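Household food storage

Household food storage is the practice of keeping a reserve of food at home beyond what is needed for day-to-day cooking. The reserve may cover a few days of interrupted supply, such as after a winter storm, or it may be large enough to feed a family for many months. The practice is common in rural areas, in regions with severe weather, and among people who prepare for emergencies as a regular part of home life. Other names for it include home storage, the deep pantry, and long-term pantry keeping.

Background

Before refrigeration and year-round grocery supply, most farming households stored food as a matter of course. Grain, root vegetables, salted or smoked meat, dried fruit, and preserves were put up in the fall and eaten through winter and early spring. Cellars, attics, and unheated back rooms were used according to how much cold and moisture each food could stand. Home canning in glass jars spread widely in the United States in the second half of the nineteenth century and added tomatoes, peaches, beans, and other garden produce to the winter diet.

As stores became easier to reach and home freezers became common, the size of the typical household reserve fell. Large reserves remained usual in places where roads closed in winter and in communities with a tradition of self-reliance. Interest in the subject tends to rise after hurricanes, long power outages, and periods of shortage or rising prices, then fall again once shelves are full.

Types of storage

Storage is usually divided into short-term and long-term supplies, although many households keep both and do not separate them on the shelf.

A short-term supply is made up of ordinary groceries. Canned soup, canned fish, pasta, peanut butter, breakfast cereal, cooking oil, and crackers are typical. These foods are already part of the household's diet and can be eaten with little preparation. They are replaced as they are used, so the supply does not need a separate budget after it has been built up.

A long-term supply is made up of dry foods that keep for years if they are protected from heat, moisture, oxygen, light, and pests. White rice, wheat, rolled oats, dried beans, sugar, salt, and powdered milk are the most common. Many of these foods need water and fuel to prepare, and whole wheat needs a grain mill if it is to be used as flour. Freeze-dried meals are sold for the same purpose. They are light and quick to prepare but cost more per serving than bulk staples.

Brown rice, whole wheat flour, nuts, and other foods with a high oil content are poor choices for long-term storage at room temperature. The oils turn rancid, often within a year. Some households keep these foods in a freezer and count them as part of the short-term supply.

Containers

The container has a large effect on how long food lasts. Paper and thin plastic bags from the store let in moisture and are easily chewed by mice, so dry goods meant for long keeping are normally repacked.

Metal cans with a sealed lid give good protection against light, air, and rodents. They need a can sealer, which is expensive for one family, and groups of households sometimes buy one together. In the Drircombe Pantry Exchange, a membership group, the sealer is lent out by the weekend between September and the end of the winter.

Plastic buckets made for food use are cheaper and can be stacked. Plastic lets a small amount of oxygen through over time, so buckets are often lined with a foil-laminate bag. The bag is filled, oxygen absorbers are added, and the opening is sealed with a hot iron or a hair straightener before the lid is pressed on. Absorbers start working as soon as their own package is opened, and any that are left over must be closed up in a jar right away.

Glass jars are used for smaller amounts. They keep out moisture and insects and let the owner see the contents, but they break easily and must be kept out of the light.
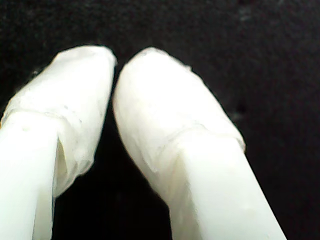
Two white gripper fingers, nearly touching at the tips, against a black background.

Moist foods must not be packed with oxygen absorbers at room temperature. Low-oxygen conditions combined with moisture allow the growth of the bacteria that cause botulism. Foods packed this way should be dry enough to snap or shatter when broken. Sugar and salt do not need absorbers and may harden into a block if they are used.

Storage conditions

Temperature is the most important factor after the container. Food kept in a cool basement keeps its flavor and vitamins much longer than the same food in a hot garage or attic. Canned goods should be protected from freezing, which can strain the seams of the can, and from damp, which causes rust.

Shelves are normally placed against an inside wall. Containers should not stand directly on a concrete floor, where moisture can collect under them. Boards, pallets, or a low rack are enough to let air pass underneath. Heavy items go on the lower shelves. In earthquake areas a lip or cord along the front of each shelf keeps jars and cans from sliding off.

Strong-smelling products such as gasoline, paint, and laundry soap are kept in another room, as some packaging will take up the odor.

Rotation

Rotation means using the oldest food first and putting new purchases behind it. The date of purchase or packing is usually written on each container with a marker. Sloped racks that feed cans forward are sold for the purpose, and many people build their own.

A written inventory is also common. The Citham pantry card, named after the rural district where it came into use, is a ruled sheet with one line per item, a column for the amount on hand, and a column for the date of the oldest container. It is kept on the inside of the pantry door. Other households use a spreadsheet or a notebook.

Food that is stored but never eaten is the most frequent cause of waste. Families that buy large amounts of wheat or dried beans without cooking them regularly may find that the food is old before it is needed. Very old beans remain hard even after long cooking, although they can be ground and used to thicken soup.

Amounts

There is no single agreed figure for how much food to store. The amount depends on age, activity, climate, and the space available. Planning is usually done by listing the meals a household eats over two weeks, working out the ingredients, and multiplying by the length of time to be covered.

Calories are used as a check on the result. A supply can look large and still fall short if it contains mainly vegetables, broth, and drink mixes. Serving counts on prepared kits vary for the same reason. One kit may list a serving of 200 calories and another a serving of 500, so two kits with the same number of servings can differ greatly in how long they last. The Randwood planning sheet, used in several county preparedness classes, sets a main meal at 700 calories and leaves space to adjust the figure for children and for heavy outdoor work.

Infants, people with diabetes, people with food allergies, and pets need separate planning.

Water and fuel

Dry staples are of little use without water. Water is stored in food-grade containers kept out of direct sunlight, and a supply for drinking is counted separately from one for cooking and washing. Beans and whole grains use a good deal of both water and fuel. Soaking beans overnight, or using a pressure cooker, reduces the fuel needed.

Camp stoves and charcoal grills are used for cooking when the power is out. Charcoal and fuel-burning camp stoves must not be used indoors because of the danger of carbon monoxide poisoning. A manual can opener is a standard part of any supply that includes cans.

Cost

Most households that keep a reserve build it slowly. A usual method is to buy one or two extra items on each shopping trip and to add bulk staples when they are on sale. Shared buying lowers the price further. The Quintana Grain Cooperative takes orders from member families twice a year and delivers to a central point, where the sacks are divided.

Large ready-made packages are quicker to obtain. Their drawbacks are the higher price, the high salt content of many of the meals, and the chance that the household will not like the food. Buying a small amount first is commonly recommended.

Safety and spoilage

Cans that are bulging, leaking, or badly rusted should be thrown away without tasting the contents. The same applies to home-canned jars with a broken seal. Low-acid foods such as meat, corn, and green beans must be pressure canned, as boiling water alone does not reach a high enough temperature.

Weevils and moths are the usual pests in grain. Their eggs may be present when the grain is bought. Freezing the grain for several days before packing kills many of the insects, and low-oxygen packing deals with most of the rest. Grain that has been frozen should return to room temperature in a closed container so that moisture does not form on it.

See also

Root cellar
Home canning
Food dehydration
Emergency water supply
Grain mill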